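Robotics Lab Handout: Good Practice at the Two-Arm Bench
Harkby course, revised 11 November 2023

Welcome back, everyone! Before we get into our own bench rules for soft goods (cloth, bags, pouches, anything that changes shape once you pick it up), please have your Plalturel checklist open beside you, the long one with 34 lines, and don't worry, we'll only be working through the first page of it today.
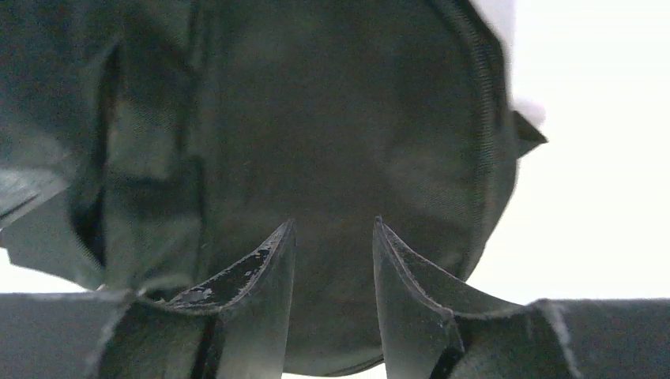
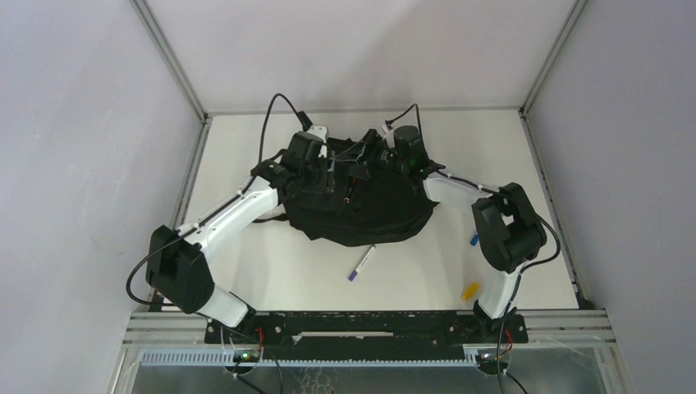
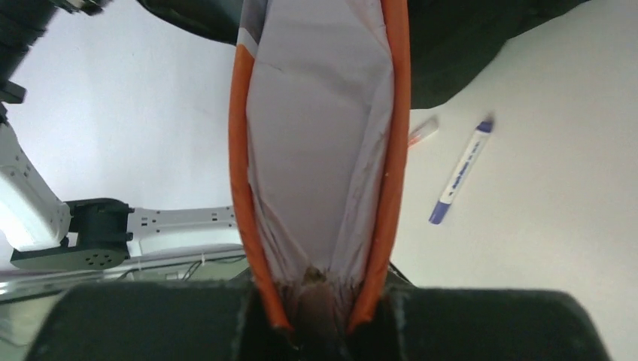
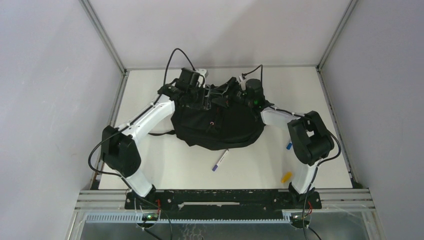

Rule 1. Hands stay outside the enclosure while the arms are powered, and yes, that includes reaching in for a marker.

Rule 2. Walk both arms slowly through their full reach and watch the cables as you go. They need slack at every joint, and a tie that has slipped should be moved before you record anything.

Rule 3. Log each attempt, good or bad, in your Akl sheet. I would so much rather read 3 messy attempts written up properly than a beautiful one with no notes!

Rule 4. If fabric snags on a gripper, stop both arms, cut the power, and only then free it by hand.

Bring your October logs next time, and we'll go over speed limits for shared grasps.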